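Ridska Floor Care Concentrate, 114 oz

A low-residue cleaner for marble, granite and sealed stone tile. Mix one capful with a bucket of warm water and mop as usual. Rinsing is only needed on polished black stone.

Item no. 2424. Sold singly or in cartons of 10. Unscented. 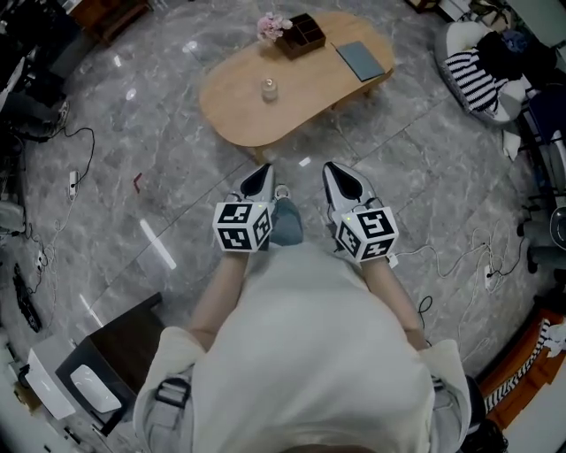
Do not use on unsealed limestone or waxed wood. Test a small spot first and let it dry before doing the whole room. Safe with flat mops and string mops, but keep it out of steam cleaners.

Store above freezing with the cap closed. Orders placed by noon on Wednesday ship the same week. For larger quantities, contact Kinga Bozsik at the Ullstead warehouse.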